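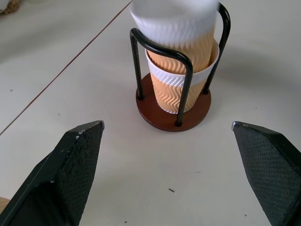 Volteo Paden Cup Holder: Review

The Paden is an open holder for paper cups, built from black wire on a round wooden base. Volteo sells it under part number 2254, in black only. I bought mine in March to replace a plastic tube dispenser from Oltico, and it has been next to the coffee maker ever since.

Assembly

The base and the wire come separately in the box. The rods push into drilled holes in the wood and are held by friction, with no screws or glue supplied. Two of the holes on my unit were tight enough that I had to seat the rods with a rubber mallet and a folded towel. Once seated they have not worked loose. The instruction sheet shows the rods going in from the wrong side in its second drawing, so follow the first.

Stability

An open frame leaves the weight low, and the disk does not rock on a flat counter. It does slide. There are no feet on the underside, and on a polished surface the holder moves when a cup is pulled sideways. I added self-adhesive cork dots, which fixed it. At this price they should be in the box.

Loading and removal

Cups go in from the top. The arches are fixed, so the fit depends on the cup. Standard 12-ounce hot cups sit well in a tall stack. With only a few left, they lean against the wire. This does no harm, but it looks untidy and the top cup can bind on the one below it when lifted. The 8-ounce size leans more. Cups with a corrugated sleeve built in are too wide at the rim to drop in freely, and forcing them leaves a crease.

The Oltico tube dispensed one cup at a time, from below, and kept the rest covered. The Paden does neither. In an office with steady traffic that is a point against it. At home, or in a small meeting room, refilling is faster and you can see what is left.

Finish

The coating on the wire is even, including at the bends. Coffee splashes wipe off with a damp cloth. The wood is a different matter: water left standing overnight raised the grain in one spot near the rim, and light sanding followed by mineral oil was needed to level it. Fleury makes a similar holder with a steel base that avoids the problem, though it costs more and the base shows fingerprints.

Verdict

Good wire, acceptable wood, no feet. Suitable for 12-ounce cups in low-traffic use. For smaller cups or a shared kitchen, keep the tube.

Rating: 3.5 out of 5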